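Home | News | Business | Events | Jobs | Contact

Harnstead shop weighs second robot cell, vote pushed to fall budget

May 26, 2022

HARNSTEAD – Kaltska, the irrigation and plumbing fittings assembler on the east side of town, wants a second two-arm robot cell on its floor and is working out how to pay for it. Managers laid out the numbers for staff at a meeting in the break room this week. No order has been placed.

The price being talked about is $34,000 for the cell itself, arms and enclosure included. Not in that figure: spare gripper fingers, extra cables, a service plan and the electrical work. Operations manager Aileen Dumlao said those items are where the first budget went wrong.

"We bought the first one like you'd buy a truck. Sticker price, done," Dumlao said. "Then came the finger pads. Then the cables. I had one line in the budget for all of it and it was gone by spring."

The first cell is used for handling trials on mixed parts – pipe fittings, faucets, hose, brackets. Two arms hold and turn a part between them over a white tabletop. Staff pick the parts off the shelves, and the list changes most weeks.
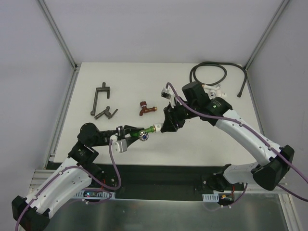

Vovedik, the dealer that sold Kaltska the first cell, has offered to hold its quote for 35 days. After that the price gets redone. Dumlao said she'd like longer and has asked for it in writing, no answer yet.

A lease is the other option. Payments would run $1000 a month with the service plan folded in, and the shop could hand the cell back after 2 years. Owner Peter Nguyen said he leans toward buying but wants to see repair costs on the current arms before he signs anything. He has asked for every invoice, down to the screws.

Space is a problem too. The spot picked for the new cell, by the loading door, now holds pallet racking and a bench that the night crew uses. Moving the racking means a permit check on the aisle width. The wall outlet there is on teh same circuit as the compressor, so an electrician has to come first. That quote is still out.

On jobs: no cuts planned, Nguyen told the meeting. Two people from the packing line would be trained on the new cell, with pay for the training hours. Several workers asked who covers packing in the meantime. Managers said they would post a schedule but did not give a day for it.

Also raised – noise, who gets called when it stops on a weekend, and whether parts trays could be bought used. Dumlao said yes on the trays. The weekend question is going back to Vovedik.

The request goes in with the fall budget. If it's approved the shop expects to order right after, and it would want the electrical work finshed before delivery.

We use cookies to keep this site running and to count visits. By continuing to read you accept our cookie policy. Accept | Manage settings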